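Setting Up a New Matter in Drusetti

14 shares · 3 comments

Section 4: Opening the file and running the conflict check

Welcome to the part of Drusetti that saves a small firm the most typing! Once a matter is opened properly, the engagement letter, the deadline calendar and the billing sheet all fill themselves in from the same record. Set aside a quiet stretch for your first one. The second goes much faster.

Before you start, have the client's full legal name, any former names, and the names of every opposing party and lender you know of.

1. From the home screen, choose Matters, then New. The form opens on the Parties tab.

2. Type the client's name exactly as it appears on the signed intake sheet. For a company, include the ending (Inc., LLC, P.C.).

3. Add each related party on its own line and pick a role. There are 54 roles in the standard list, so start typing and let the list shrink.

4. Press Check Conflicts. Drusetti searches open matters, closed matters and declined intakes all together — a lovely thing if your old system made you do three searches.

5. Read every result, even the gray ones. Gray means a partial name match.

6. Mark each result Cleared or Refer. A partner has to sign off on anything marked Refer before the matter number is issued.

CAUTION: Do not save notes about a declined client in the Comments box. That box prints on the engagement letter. Use Internal Notes.

7. Choose a practice area. Commercial lending matters load the Sekby closing checklist, and you can remove any line you don't need.

8. Set the retention period. The default is 360 weeks from closing. Check it against your own state's rules and your malpractice carrier's requirements.

9. Press Open Matter. The number appears at the top right, and the engagement letter draft lands in your Zallel folder.

NOTE: The Matter Title field holds 114 characters. Longer titles are kept in full on the record but shortened on invoices.

NOTE: If you bring in old files from a spreadsheet, import no more than 200 rows at a time and run the conflict check after each batch.

You now have a working matter, ready for time entries! Section 5 covers trust account deposits. 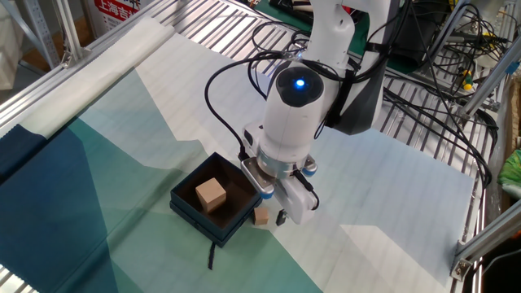 Can I change the client's name after the matter is open?
Go to Parties, choose Amend, and enter the new name. Drusetti keeps the old one as a former name and runs the conflict check again.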